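**Noka Robotics Club - progress report to Dunleavy, second term**

Dear Mr. Pruitt,

Thank you for the support of the club this year. In this report I explain what the students did since the first report, how the money was used, and what we plan until the regional competition in August. Delphine Ridgeway has checked the figures with me.

## Members and meetings

The club has now 12 students. Two of them are new and came from the mathematics class of Mr. Caron. We meet after school in the small computer lab, and before the competition we also opened the lab on one Sunday so that the programming group could finish its first module.

The attendance is good. In the exam weeks it was lower, and I moved one lesson on sensors to a later week.

## Use of the grant

The grant was $3000. The larger part paid for the arm kit from Nasten and its spare servo motors. The kit arrived later than the supplier promised, and one motor was defective. Nasten replaced it free of charge, but we lost time. We spent $120 on screws, cable and a second power supply, which was not in the original budget. I ask you kindly to approve this amount under "small materials".

The remaining money is reserved for the competition fee and the bus.

## Work of the building group

Dexter Baptiste leads this group. The students assembled the base and the first two joints of the arm. The shoulder joint had too much play, and they took it apart again and put in a thicker washer. Now it holds its position when the arm is stretched out - before, it was slowly going down under its own weight.

The cable from the wrist is still too short. We will order a longer one.

## Work of the programming group

When the kit was late, this group started in simulation. It was a good decision and I would like to keep it for next year also. Every student wrote a short program which moves the hand to a given point and closes the two fingers. Demetrius Pennington wrote the part that reads the target position from a file, and the others use it now.

The students learned that a small error in the angle of the wrist becomes a large error at the fingertips. Several of them had mixed degrees and radians, and this took us two meetings to find.

The virtual camera is placed just behind the hand, so the students look along the fingers when they test their code. The model is plain and grey, with flat surfaces, and it runs well enough on the old lab computers.

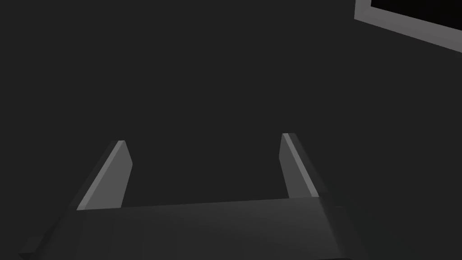 ## Difficulties

- The lab computers are slow to start, and we lose time at every meeting.
- Only one student can work at the real arm at once. The others wait or go back to simulation.
- The written logbooks are not complete. I have asked each group to write a few lines before they go home.

## Next steps

1. Finish the wrist and fix the cable.
2. Run the simulation programs on the real arm, at low speed first.
3. Practise the sorting task from the competition rules.
4. Send you the final accounts with all receipts.

If you wish to visit the club, the students will be glad to show you their work. Please tell me the day before, so I can reserve the lab.

With kind regards,
Club coordinator, Noka Robotics Club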